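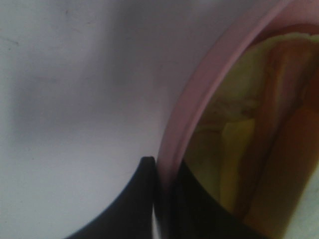 October, evening. Equipment money

Spent the whole afternoon on the purchase plan and got most of it done. Huệ Hà wants one page by the end of the month, with what we buy now, what we put off, and what we can live without. I have four pages. Cutting it down is tomorrow's job.

The big question is still the second arm. Dimitix sent the new quote this morning and it is lower than the first one, but the cable set and the mounting plate are now separate lines. Once I add those back in, the saving is small. I wrote to ask if the plate from our first arm will fit. No answer yet.

Fingers are the other thing. The black pair has a finger on each side of the pink bowl's rim, one outside and one in over the yellow and orange stuff, and that is the kind of grip I have to budget for. Bowls, cups, tubs, anything with an edge. I had put down one spare pair for the year. I changed it to three. Nullurska charges 320 a pair and Gellunia charges 200, but the Gellunia ones need an adapter at 554, bought once. Worked it out on paper for three pairs. Nullurska comes to 960. Gellunia comes to 600 plus 554, so 1,154. At three pairs Nullurska wins. At five pairs Gellunia wins, 1,554 against 1,600, and that is close enough that I don't care much. If we get the second arm we would want a second adapter and then Nullurska is cheaper again. Put Nullurska in the plan.

Asked Au about lead times by phone. They said 11 working days for fingers if they have stock and would not promise anything if they don't. I should order before the holidays. Need to find out if Huệ Hà can sign for small parts ahead of the main budget. She did it last year for the power supply.

Wrist camera: leaving the one we have. The rim of the bowl comes out fairly crisp and what is in the bowl is blurred. A better lens would be nice but I can't make a case for it this year when the grip is mostly about the rim. Moved it to the "later" list along with the new bench and the second monitor.

Things I forgot in the first draft and added today: shipping on returns, a year of the Dimitix service plan, a box of screws, and new bowls and cups. The last one looks silly on a page next to a robot arm but we pay for them out of our own pockets now and I am tired of it.

Huệ Hà also asked about renting the second arm for three months before buying. I had not thought of that. The rental would not count toward the price, so we would be paying for the trial and nothing else. Still, if it sits idle I would want to know before we own it. Will ask Dimitix for a rental figure and put both on the page.

To do tomorrow: chase the mounting plate, get the rental figure, cut four pages to one. Dentist at 4.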